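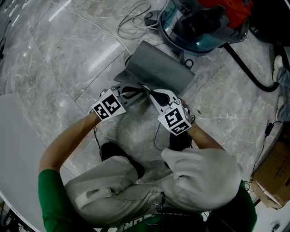
Cable routing on the hand-held grippers is the last thing I have left before I freeze the design, and I'd like opinions from people who have used a pair for more than an afternoon. The printed parts are done, the marker cubes are done, the fingers close without binding. What I don't like is the wiring. The left cable runs back toward the body and mostly stays out of trouble, but the right one hangs in a loop down by the shoe when you squat and work on a cloth on the floor. If you shift your weight you can step on it. Each gripper has one USB cable for the encoder and the trigger, both going to a Nerkau board. I clip them at the elbow when I remember, and then I can't reach across.

What I'm after is two-handed cloth data for a pair of Gorum arms we have half assembled at Hallcombe (the shared workshop, for anyone not local). Pinch the near end, lift, fold over, let go. Head camera at 30 fps, gripper pose from the cubes, finger opening from the encoders. I have 204 episodes so far and had to throw out 9 because a connector worked loose. All 9 were the right hand.

Options I've thought about:
- coiled cable, like on an old phone handset
- up the sleeve and out at the collar
- batteries and radio, no cable at all

Files are in the workshop share under grippers_v7. Fingers are PETG, pads are cut from bicycle tube.

Lizelle Sibiya
(user: lizelle_s)

torquewrench_dan wrote:
Up the sleeve. I did this with a glove controller and it was fine. Leave a hand's width of slack at the wrist and put a strip of tape on the forearm. You don't need to redesign anything.

mossgate wrote:
Radio. A small battery in the handle, one cheap module per side, done in an evening. I don't know why people keep building wired ones. The cable pulls on the hand, and even a thin cable changes how you move when you know it's there. You'll be training the arms on somebody being careful about a wire.

torquewrench_dan wrote:
mossgate, and then your timestamps drift and you're training the arms on fingers that close a little after the cloth has moved. Wired is right for this. She has a clean clock on one board, I'd keep it.

mossgate wrote:
You can sync radios. Tap both grippers together at the start of every episode, find the spike, line it up.

torquewrench_dan wrote:
You can. Now do it 204 times.

lizelle_s wrote:
I'm with Dan on the clock. I did try radio on the first version and the offset was different every time I power cycled. Could be the modules I bought. I don't want to spend August finding out.

Sleeve sounds good, but more than one of us will be recording and I'd rather not have everyone threading a cable through their clothes at each changeover.

plainbearing wrote:
Sew a tube of stretch fabric with hook-and-loop at the wrist and above the elbow. The cable lives in the tube and the tube goes on over whatever you're wearing. We used these for a motion rig. Two sizes fit everybody.

Separate question. Why are you doing this on the floor? Polished stone under a shiny light is about the worst background you could pick for marker tracking. I'd move to a table with a matte cover.

lizelle_s wrote:
Floor because the arms will be mounted low and the camera on the rig looks nearly straight down. I wanted the same view. The glare hasn't hurt the tracking much. The detector wants black and white squares with clean edges and it gets them as long as the cube isn't turned so that a face catches the light. I dropped the exposure and that fixed most of it. The dark gray cloth went underexposed for a bit until I found a setting that suits both.

plainbearing wrote:
OK, but the view isn't the only thing that changes. When you squat, your knees fill the lower half of the picture. The robot has no knees. I'd think you want to crop or mask that, or the policy learns that there is always a pair of gray shapes at the bottom.

bhat_h wrote:
Agree on masking. Our pipeline blacks out a fixed area at the bottom and then everything that isn't gripper or cloth gets heavy color jitter. I wouldn't clean up the rest of the room though. Leave the vacuum and the loose cables and the cardboard box where they are, move them between sessions, let people walk by. Our early set was recorded on a bare floor and the model fell apart when somebody left a bag down.

plainbearing wrote:
I'd still start clean and add clutter later. With 204 episodes you don't have enough to cover both the task and the mess.

bhat_h wrote:
We disagree there. With a small set you have to get the variety from somewhere, and the room is the cheapest place to get it.

mossgate wrote:
A white cable lying across the floor toward the cloth is going to get folded into it at some point. That's a different kind of variety.

lizelle_s wrote:
It has happened once. I kept the episode.

old_keyway wrote:
Back to the connector. If it's only the right one that works loose, I don't think it's routing. Which way does the socket face on that side? If you mirrored the left body in CAD to get the right one, the socket is mirrored too and may be facing down, so the weight of the loop pulls it straight out. On the left it would be pulling sideways, which a USB-C plug can take.

lizelle_s wrote:
I'm holding it now and yes. I mirrored the body but the board inside isn't mirrored, so I turned it over to make the holes line up. Socket faces the floor on the right and toward the wrist on the left.

old_keyway wrote:
There you go. Add a hook under the handle, 7 mm inside, pass the cable through it once before it goes in the socket. Print it as a separate piece and glue it on, then you don't have to reprint the body.

lizelle_s wrote:
Drew one up, it's in the share as hook_r.stl. I'll print it for both sides so they weigh the same. Also going to try plainbearing's fabric tube if anybody at Hallcombe has a sewing machine that does stretch.

torquewrench_dan wrote:
Bottom shelf behind the laser. Needle's blunt, bring your own.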